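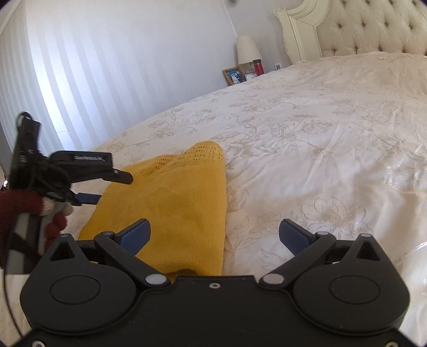 What does Frandsen do?

We fold, sort and put away clothes for people who have run out of time to do it. Most of what we see is knitwear, shirts and children's things that have been washed and left on a bed.

Frandsen was started by Maxine Hoani and Warrick Donnelly, who had both worked at the Puleck laundry. Customers there kept asking if someone could come to the house and finish the job. Now we visit 222 homes on a regular schedule – some weekly, most every second week.

A standard visit covers one bedroom. Knits are folded flat and stacked in drawers, never hung. Shirts go on hangers, buttoned at the top. We work on your bed, so please have it made before we arrive. Anything with a stain or a loose seam is set aside with a note.

We don't wash, iron or mend. For mending we send people to Cestano, two doors down from our office.

Isla Pryor handles bookings and Tane Halliday trains new staff. Every new folder spends 30 hours with him before going out alone. Visits can be moved or canceled up to the evening before at no charge.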